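Student Projects > Food and Community > Year 12
Print this page | E-mail this page

Shared Lunches in Wutbridge: A Project Report
by Ha-neul Jeon
January 2026

I started this project because my gran still talks about the lunches they used to hold at the old hall in Wutbridge, when every family brought a plate and you went home with somebody else's leftovers (and usually somebody else's plate too!). I wanted to find out how those lunches began, and whether people my own age would come along if we brought them back.

Over October I handed out a short survey in Wutbridge and Prarkier, and I also sat down with four older neighbours who were kind enough to feed me while I asked my questions. The answers wandered all over the place, from the colour of the good tablecloths to a very long argument about pumpkin scones, and I have tried to keep as much of that flavour as I could.

What came up again and again was the table itself. People remembered where they sat, who sat across from them, and being told off for leaning on it.
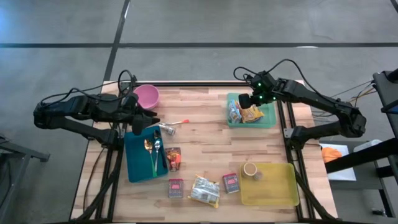 What the neighbours told me

Two of the four had helped run the lunches and said the washing up was the real social event, which I can well believe. Everyone agreed that the lunches faded once the bus to Coman stopped calling at the hall, and that a lift home would matter more to them now than the menu.

Print this page | E-mail this page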